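Workshop > Grippers and End Tools > Upkeep

Finger pads slipping on hand-held gripper
Jun 19, 2022, by clamska_jo

We have two hand-held grippers with the V fingers and honeycomb inserts. One has started closing off centre, so a plate twists when you lift it by the rim. I've cleaned the pads with a damp cloth and checked the screws. Both pads look fine to me.

The task we use for checking is a microwave with the door open and the glass turntable in it. If the fingers don't meet square, that plate shows it straight away.

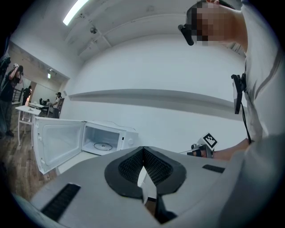

I do 20 closes on nothing first, then 15 on the plate, and write down any that go in crooked. Last run it was 2 on the good gripper and nearly all of them on the other.

Joana Tavares

takgate3566 wrote:
Swap the pads left to right. If the twist changes side, it's the pads. If it stays put, look at the jaw slide.

sumaiya_k wrote:
I wouldn't swap them. Ours had taken a set by August and swapping only muddled things. Fit a new pair and re-zero the jaw with the fingers shut.

takgate3566 wrote:
New pads cost money. Swapping takes five minutes.

clamska_jo wrote:
Swapped them. Twist stayed on the same side. There is grit in the slide, so I'll strip it and grease it tonight.

sumaiya_k wrote:
Fair enough. Go light on the grease, and re-zero it anyway.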